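Sorting Small Items After Hours: Can a Robot Arm Do the Shop Chores Yet?
Project report, Lestulach Technical Program

Background

Every small shop has chores that get left for closing time. At a locksmith counter, one of them is clearing the bench and putting the key fobs back where they belong. The work takes no special training and most people do it while talking. Our project asked whether a two-finger robot arm can take over a job like that with the equipment a student lab can afford.

We picked car key fobs because they are a hard case. They are dark, shiny at the ends and close to each other in shape. They also land in any position when they are put down, with the buttons up or with the badge up.

The task

The arm has to pick up one fob at a time from a gray tabletop and place it in a teal plastic container. A person can start the run but may not touch anything until it ends. We wrote the control program on top of the Lehtinen motion package, which our school already uses in the second-year course.

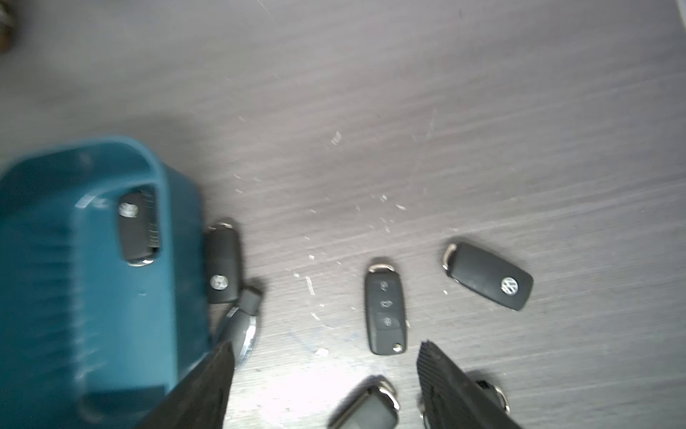 Method

We ran the task between February and March in the lab on Torcombe Street. Each run began with the fobs laid out by hand with space between them. The program chose a fob, turned the gripper to match its long side, closed the fingers and moved over to the container.

The program logged 2,559 grasp attempts in total. We labeled each one as a pick, a slip or a miss. A slip means the fingers closed on the fob and lost it before the container. Labeling took longer than the runs did and we should have planned for that.

Lighting was left as it is in the room. We talked about adding a shade over the table and decided against it. A shop would not have one, and we wanted the results to mean something outside the lab.

Results

Slips came to 277. Most of them were on the rounded ends, where the fingers have little to hold. Grasps across the middle of the body held well, whichever side was up. Misses mostly came from glare on the metal parts, which the program read as an edge.

The container caused trouble too. Fobs released near the wall could catch on the rim, and once several were inside, a new one would come to rest on top of the others.

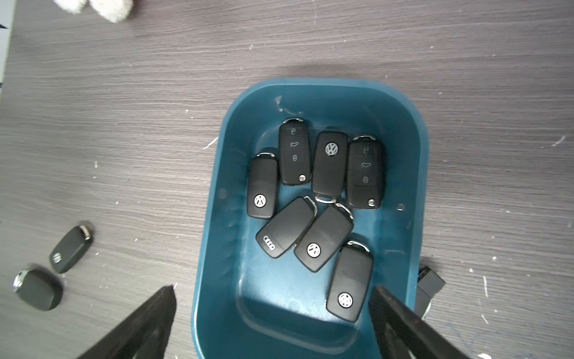

A person tidying a bench would spread the pile with one hand and think nothing of it. Our program has no step for this. It releases at a fixed height over a fixed point, so the pile grows in one spot. We tried changing the release point after every 2 fobs and that helped, but the change came late and we only have 10 runs with it. We don't count those in the totals.

Sorting by make was in our original proposal and was dropped. A fob lying with its buttons up may not show a badge at all, so the arm would need to turn it over first. Turning over a small object with two fingers is a project of its own.

Comparison with a person

A person finishes the same table in well under a minute. The arm needed several minutes, and someone had to stay in the room in case it stopped. For a shop owner there is no saving in that yet. It could make sense overnight, if the arm could recover from a miss without help.

Next steps

The next group should start from the Grudilwood gripper pads, which are softer and may cut down on slips at the ends. The release step also needs to be rewritten so that it checks the container first.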